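Sister's visitor visa interview got moved, do we have to redo the form?

Asked by Yolanda Bravo, Oct 5, 2022
Category: Immigration and visas > Visitors

Hi everyone, first time posting and I hope I picked the right section. My younger sister lives in Brevdale and is trying to come stay with us for a month so she can meet the baby. She filled out the online visitor application back in the spring, paid the fee, got her confirmation page with the barcode, all good. Her interview was set for the end of this month and now she got an email saying it has been moved into November (no reason given, just a new date and a link).

So here's what's bugging me. Since she sent in that form she has changed jobs. She used to be at a place called Kettle doing payroll and now she's at Griddale, same sort of work, better money. The form obviously still says Kettle. She also renewed her passport because the old one was going to run out, so the passport number on the form is wrong too!

Do we start from scratch and pay again? Or does she just show up with both passports and explain? I called twice and sat on hold for 40 minutes the second time and then got dropped. My husband thinks we should leave it alone because touching anything will bump her to the back of the line. I'm the nervous one so I'd rather ask.
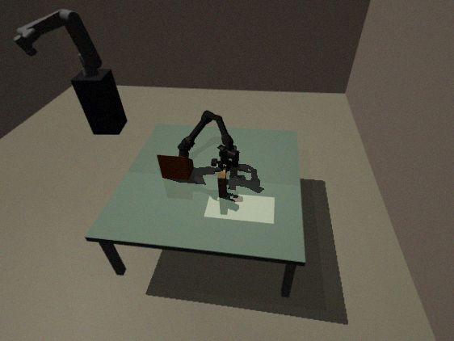

Simulated table and robot arm

Also, does she need a new invitation letter from me? The one I wrote has the old travel dates in it. It's 2 pages, not hard to redo, but it was notarized and the notary near us in Zilside charges per stamp.

3 answers

Ezequiel Miranda
Went through almost the same thing with my mother in law last year, so take this as one family's experience and not legal advice.

The fee and the form are two separate things. She should be able to fill out a fresh form with the new passport number and the new employer, submit it, and get a new confirmation number. Then she logs in to the appointment account (the one where she got the email) and looks for a place to update the confirmation number. Ours let us do it ourselves. My mother in law kept her date and we did not pay a second time, but fees do have an expiration date, so check the receipt.

Don't wait on this. Some places want the number updated a few days before the interview and I've read about people being turned away at the window because the barcode didn't match. The instructions for her particular consulate will say, and those are the ones to follow, whatever I or anybody else tells you on here.

Bring both passports, definitely, especially if there's an old visa in the expired one. A recent pay stub from the new job would be good too, plus a letter saying she has the time off approved. They asked my mother in law 2 questions about her work and were done with her pretty fast.

On the invitation letter, ours wasn't notarized at all and they never asked to see it. I'd just write a new one with the new dates, sign it and save the money.

brevdale_mo
just go with the old form its fine. they have everything on the computer anyway

granolapatty
Please don't do what the answer above me says. The passport number matters, it's how they match her to the application! Ezequiel has it right as far as I know.

One thing I'd add is to save the new form as you go. The site logged me out after 17 minutes and I lost the whole work history page and had to dig up all those old supervisor names again. Write down the application ID the second it shows up on the screen.

Comment from Yolanda Bravo
Thank you both!! She's redoing the form tonight and I'm going to sit on video with her while she does it. Ezequiel, do you remember if the box for the new number was under the profile or under the appointment itself? She's clicked around and only sees the cancel button, which she is scared to go anywhere near.

Comment from Ezequiel Miranda
Under the profile for us, there was an edit link next to her name. If it isn't there, use the contact form on the appointment site. We got a reply from them the next day.

129 people found this page helpful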